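Our town recycling center takes old electronics on one Tuesday a month, for two hours, in the evening. If you work evenings, you keep your dead computer in the closet. I have kept mine there since April.

I think the town should open the drop-off every Saturday and pay for it out of the trash budget. A box of old parts costs the town money either way. When people can't find a place for it, it goes in the regular bin at night, and then it goes to the landfill with everything else.
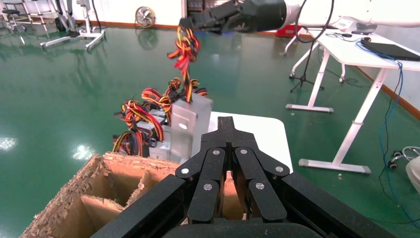 The usual objection is staffing. Fouad Kettani ran the drop-off in Pendavon for years, and he told me they managed with 2 people and a folding table. They took in 48 carloads on a normal Saturday. Most of the work was telling people where to park.

The other objection is that residents should pay a fee. Pendavon tried that too, at $20 a load, and the carloads fell to 27. The fee was dropped the next spring. I would pay it myself, but I don't think a town should charge people for doing what it asks them to do.

I would also like a shelf for things that still work. A lot of what gets turned in is old but fine, and somebody with a slow machine at home could use the parts. Let people take what they want before the truck comes.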